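Givolberg wrist camera kit: two months of picking up flowers with it

I've wanted a decent pair of wrist cameras for ages. We already had one looking down from above and one fixed low at the side, and between them I'd got quite good at guessing what the grippers were up to, but guessing is a tiring way to spend an afternoon. So in November we bought the Givolberg kit, which is 2 small cameras, the brackets, a bag of screws (too many of one sort, not enough of the other) and leads long enough to reach the back of the bench. It cost us £200, out of our own budget, and they don't know I'm writing this.

The job I tried it on is the flower one. Artificial stems are scattered over a shiny white top, there are a few little glass vases in among them, and two arms come in from either side and have to get the stems into the glass. It sounds sweet. It's horrible! Thin stems, floppy heads, and vases that more or less vanish when you look straight down at them.
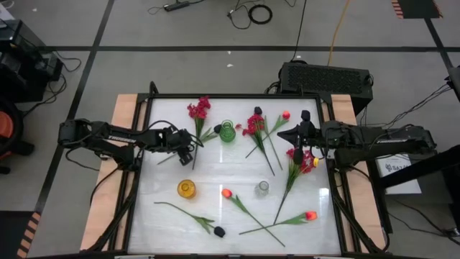

Grindon Bench Robotics Group: Arms and Grippers

I'll start with the overhead camera, as it's what I'm judging the new ones against. For laying out a run you can't beat it. I can see both grippers and every stem in one go, and if I've left the tulips lying across each other I know before I start. Colours come out well too, so the red bunches and the amber vase are easy to find even on a small monitor. The clear vase is the trouble. White top, clear glass, camera above: I have lost it more times than I'd like, and once I know where it is I still can't judge how far the gripper is above the neck.

The side camera sorts out the height problem and gives you a new one in return, namely that anything at the back looks tiny. I do like it for the vases though. From low down you get the ribs on the clear one and you can tell whether a stem has gone in the neck or is just leaning on it from behind. The shine is a nuisance, mind. Everything on the table has a second self underneath it, and the row of lights in our ceiling runs right across the picture. I tried turning the exposure down and ended up with black arms against black everything, so I turned it back up again. 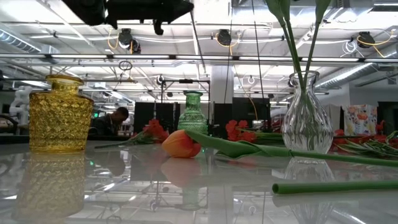

Fitting the wrist cameras

The brackets are good. They're stiff, they clear the cable loop on our wrists (just), and they go on with an ordinary hex key. Getting the angle right took me far longer than the instructions suggest. Tilt it too far up and you get a lovely view of the room. Too far down and it's all finger. In the end I settled on having the fingers along the bottom of the picture and the table opening out past them, and put a dab of paint on the hinge so I could find the spot again after somebody knocks it. I've used that dab a lot.

Our controller is the Akbari one and I was braced for a fight, but both cameras showed up the first time I plugged them in. They do sometimes swap names after a restart, so left is right and right is left, and you only find out when you move an arm and the wrong picture goes sailing off. Stickers on the plugs didn't help. Plugging them in one at a time, left first, did.
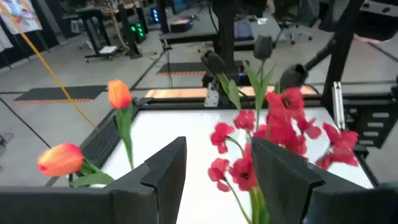
Depth is what I bought the kit for and I'm really pleased with it. Close in, you stop thinking about where the arm is and just look at the gap. When a tulip bloom is tucked right up against the left finger like that, with the poppies crowding the other side, I know I need to back off and come in lower on the stem, and from overhead I'd have seen a gripper more or less over some flowers. The dark buds show up nicely against the white as well, which I hadn't expected. What I could do without is how much of the rest of the lab comes along for the ride. The lens is wide, so there's floor, matting, the desk and its keyboard, and the lights on the computer. If you're training anything on the pictures you'll want to crop, or move your chair to the same place every day (I crop).

Focus is fixed. Anything right between the fingertips goes slightly soft on ours, and there's no ring to turn. I can live with it for flowers. I wouldn't fancy it for needles.

I also tried doing the whole job on the wrist views alone, with the overhead monitor switched off, to see if I could. I could, slowly, and I wouldn't do it again! With a stem already in the gripper you've no idea what its far end is doing, and a tulip leaf is plenty big enough to catch a vase on the way past. Have the overhead picture up for carrying and the wrist one for grabbing and letting go. My eyes hop between the two without my thinking about it now.

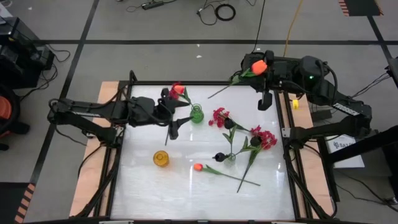
Cedham, 2023-01-19

A bit more, now that the bench has moved over here for the winter. We've passed 302 recorded runs with the kit and the saved clips folder has gone over 3,000, so I feel I can say something about wear. The cameras themselves are fine. One lead went crackly at the plug end, on the arm that does more of the tulip lifting, and I've swapped it for a softer one with a right-angled plug. Givolberg would do well to put that sort in the box. The bracket screws do creep loose, so put a drop of threadlock on them on day one and save yourself the wobble.

Would I buy it again? Yes, if your trouble is the last little bit before the fingers close. If your trouble is finding things on the table in the first place, spend the money on a better overhead camera and some matt sheet to kill the shine. I'm getting the matt sheet next.

Contact the Arms and Grippers bench | © Grindon Bench Robotics Group | Back to top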